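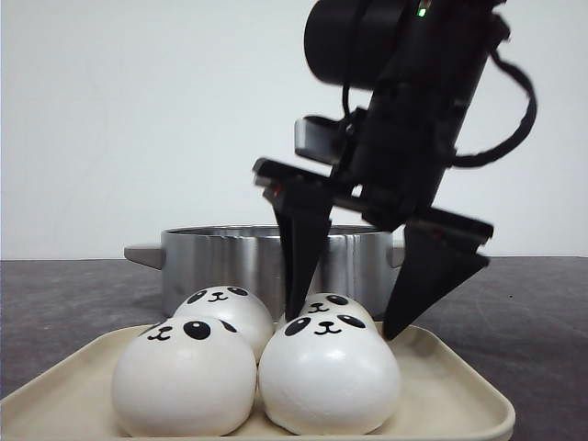

1. Anlass und Fragestellung

Gedämpfte Hefebrötchen werden beim Abkühlen schnell fest. In unserem Projekt haben wir untersucht, wie sich die Ruhezeit des Teigs auf die Krume auswirkt. Verglichen wurden eine kurze und eine lange Gare bei sonst gleichem Rezept. Die Idee stammt von Eduardo Lumanlan, der im Januar eine Hausarbeit über Stärkealterung geschrieben hat.

2. Vorgehen

Ein Ansatz bestand aus 200 g Weizenmehl, Wasser, Trockenhefe, Zucker und etwas Öl. Je Ansatz wurden 4 Teiglinge geformt. Gedämpft wurde bei geschlossenem Deckel, danach blieb der Topf zwei Minuten zu – sonst fällt die Oberfläche leicht ein. Die Festigkeit haben wir mit einem einfachen Drucktest von Hand bewertet, auf einer Skala von weich bis fest.

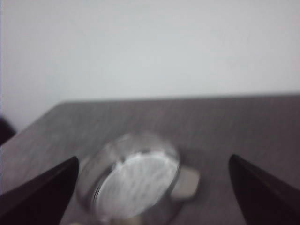 Abb. 2: Graue Arbeitsfläche vor heller Wand

3. Ergebnisse

Die Brötchen mit langer Gare hatten eine feinere Krume und blieben bis zum nächsten Tag weicher. Bei kurzer Gare war der Teig dichter und klebte stärker am Papier. Erneutes Dämpfen machte beide Varianten wieder weich, der Unterschied in der Porung blieb bestehen. Eine Messung mit Gerät war nicht möglich, die Werte beruhen auf dem Urteil der Gruppe.

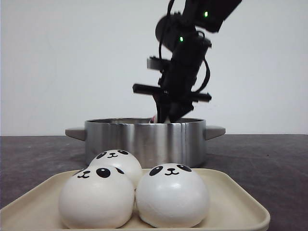 Projektgruppe Batista – Lebensmitteltechnik

4. Offene Punkte

Die Raumtemperatur wurde nicht konstant gehalten. Für eine Wiederholung wäre ein Gärschrank sinnvoll, außerdem ein zweites Mehl mit geringerem Proteingehalt. Die Rohdaten liegen im Kursordner.

Stand: 27. April 2025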